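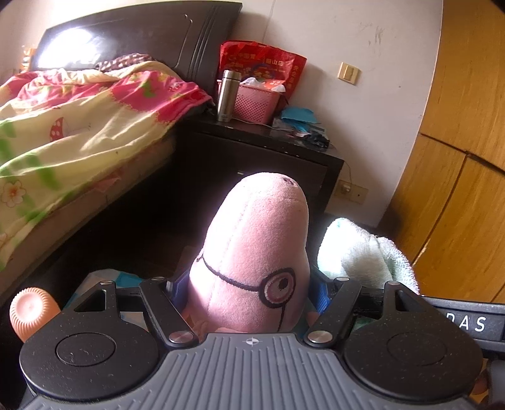
**Figure 4.1** Plush toy with short pile and an embroidered eye.

# Chapter 4: Pile Fabrics

Plush is woven or knitted with an extra set of yarns that stand up from the backing. The height of these yarns is the pile height. Short pile shows seams clearly, so stitching must be even. 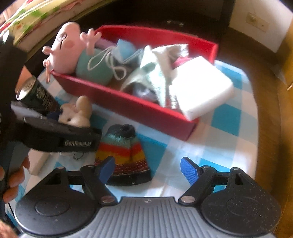
**Figure 4.2** Pink plush pig in a red box.

Fabric weight is given in grams per square meter. Coat plush may reach 700. Section 4.1 covers backing yarns and Section 4.2 covers cutting with the nap.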